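Umport Countertop Soup Maker, 3-Cup Size

I make a lot of soup. Or I used to, back when I had the patience to stand over a stove with an immersion blender and get hot carrot on my sleeves. Now I mostly use the Umport, which we started stocking in the Plostilthorpe store in January and which I liked so much I took one home at full price (no staff discount on new lines, I did ask).

If you've never used a soup maker, it looks like a big electric kettle with a blade in the lid. You chop your vegetables, add stock up to the line, put the lid on and press a button. It heats and blends by itself and beeps when it's ready. I go and fold laundry while it runs!

What I like

The smooth setting really is smooth. I've put celery root, leeks and some pretty tired broccoli through mine and didn't find a stringy bit in any of them. There's a chunky setting too, but it's a little timid, so I usually stop it early and finish with a fork. My neighbor Định Tăng does beans on chunky and swears by it, so maybe it's just me.

It's also a good way to get vegetables into people who say they don't like them. Zucchini disappears completely under a bit of curry powder.

What I don't like

The cord is short. The lid has to be washed by hand, and you'll want to do it right away, before the starch dries on the blade. And it's loud for the last minute or so — my dog leaves the room.

The details

Capacity: 3 cups, enough for two big bowls
Power: 2000 watts
Settings: smooth, chunky, blend only, keep warm
Jug: stainless steel inside, not dishwasher safe
In the box: soup maker, measuring cup, cleaning brush, recipe booklet

Price and delivery

The Umport is $79, or $82 with the spare lid seal. I'd get the seal. Szabolcs Szűcs in our repair shop says that's the part people come back for, and it costs more when you order it by itself later. We ship from Tarnthorpe, and you can pick up in Plostilthorpe if you'd like to see one running first — come before noon and there's usually soup.

If you need something bigger for a family, look at the Huỳnh jug blender instead. It doesn't heat, so you'll be cooking on the stove first, but it holds a lot more and the whole thing goes in the dishwasher.

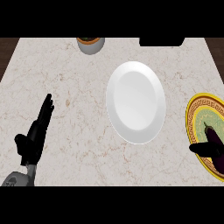
Returns and Warranty

Send it back unused within a month for a full refund. The motor is covered for two years, the seal and brush aren't. Keep your receipt, or just give us the email address you ordered with and we'll look it up.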